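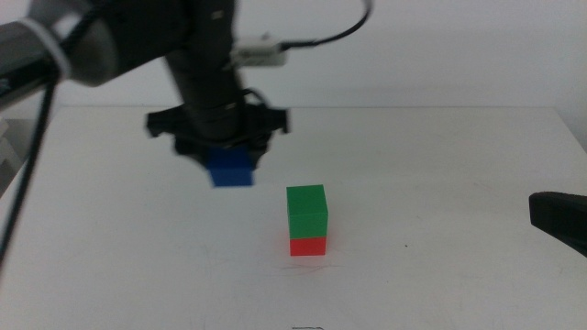
¿Sirve de algo ordenar la casa siguiendo un método de pago?

Sirve durante unas semanas, y sobre todo a quien ya era ordenado antes de pagar. El resto vuelve a tener el cajón de los cables como estaba, con el agravante de haber comprado cajas.

Llevo desde febrero leyendo manuales de orden doméstico, haciendo cursos en línea y hablando con gente que ha pasado por ellos. Empecé con pocas ganas de creer y he terminado con menos. El sector ha crecido mucho y se ha vuelto solemne: ya no se guarda la ropa de invierno, se «cierra un ciclo textil». Ya no se tira una tostadora rota, se la «despide».

El método más vendido de los que he probado se llama Clernero. Cuesta 80 euros, incluye un cuaderno de 442 páginas y propone vaciar la vivienda entera antes de volver a meter nada en los armarios. Hablamos de una vivienda con sus abrigos, sus facturas de la luz y sus tápers sin tapa. El cuaderno recomienda hacerlo en un fin de semana largo y en silencio. Yo tardé nueve días, con la radio puesta, y durante cuatro de ellos cené de pie porque la mesa estaba ocupada por manteles.

Algo hay que concederle. Cuando uno ve todos sus manteles juntos comprende que no necesita tantos. Pero a esa conclusión se llega gratis, abriendo el armario.

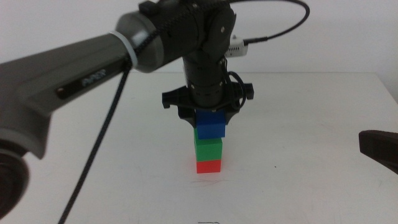
La pieza central de casi todos estos sistemas es el apilado. Se apila en vertical, se apila por color, se apila por frecuencia de uso, y cada escuela desprecia a las demás. Lo que ninguna cuenta en el folleto es para qué objetos funciona. Con tres cubos sale una torre decente, como la de la fotografía, y cualquiera se anima. Con jerséis, moldes de bizcocho y bolsas de bolsas sale otra cosa. El cuaderno de Clernero dedica un capítulo a la altura correcta de una pila de camisetas y ni una línea a qué pasa cuando alguien quiere la de abajo, que es siempre la que se quiere.

La competencia, Duvero, presume de flexible. Sus cursos permiten tener un «rincón libre» en cada habitación, es decir, un sitio donde dejar las cosas tiradas con permiso. Me pareció la idea más sensata de todas hasta que llegué al módulo tres, donde se explica que el rincón libre debe revisarse cada noche. Un rincón que se revisa cada noche es una tarea más, y yo ya tenía bastantes.

Luego están las cajas. Detrás de cada método hay una tienda, y en esa tienda se venden recipientes. Los de Pineo son bonitos, no lo discuto. Sumé lo que costaría equipar un piso de dos dormitorios según su propia guía y me salieron 2767 euros, sin contar las etiquetas. Con ese dinero se puede pagar un trastero una buena temporada, o bien cambiar de sofá, que en mi caso era el verdadero problema del salón. 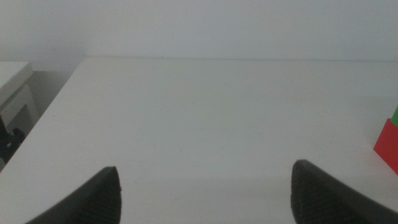
Y las etiquetas tampoco son inocentes. Obligan a decidir de una vez para siempre que en ese recipiente hay «costura», y a los dos meses hay costura, un cargador y el manual de la lavadora. Entonces el fallo ya no es de la caja, es de uno mismo, y para eso existe el curso avanzado. El negocio está bien montado: si el sistema funciona, mérito del sistema; si no funciona, falta de compromiso.

Las personas con las que hablé repiten la misma historia con pequeñas variaciones. Un arranque de entusiasmo, varias bolsas a la basura, alguna a la parroquia, fotos enviadas a la familia. Después, una mudanza, un hijo, un trabajo nuevo con peor horario, y el orden que se deshace. Varias habían tirado cosas que luego tuvieron que volver a comprar. Una buscó durante semanas las escrituras del piso. Estaban en «recuerdos».

Tosh, una aplicación que promete lo mismo por suscripción, puntúa la casa del 0 al 100 a partir de un cuestionario. Mi cocina sacó un 38. La limpié a fondo, repetí el cuestionario y sacó un 41. Contesté una tercera vez sin tocar nada, de mejor humor, y subió a 57.

No pretendo defender el desorden, que también cansa. En mi casa se quedaron dos costumbres: un gancho para las llaves junto a la puerta y una bolsa para la ropa que ya no nos vale. Ninguna de las dos venía en los cursos. El cuaderno de 442 páginas lo tengo en una estantería, tumbado encima de otros libros, porque de pie no cabe.

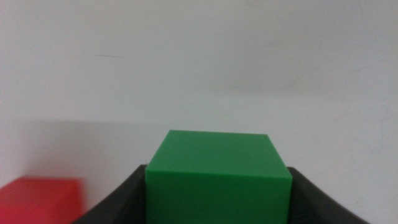 Un cubo verde, sin etiqueta de momento.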